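The Long Way to a Sharp Edge

2 min read

Lenka Jelínek sharpens scissors. Tailor's shears mostly, sometimes a barber's pair, in a shop off the market in Jirnden. Since March, a waiting list. 300 names.

Why now? Cheap pairs get tossed. Good ones don't, and people are finding thier grandmother's in drawers.

The stone comes first. Then leather, then a strip of wet tissue. Cuts clean to the tip or it goes back on the stone. Two passes, sometimes eight.

"You listen to it," she says. Rostyslav Kushnir, a tailor, swears he hears nothing.

Workbenches matter too. Wood on top, always. Kinder to a dropped blade.
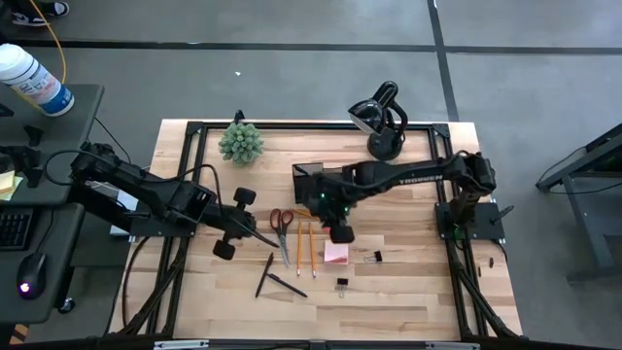 What to Ask For

Flat inside faces left alone. Pivot oiled, not tightend. Pay on pickup.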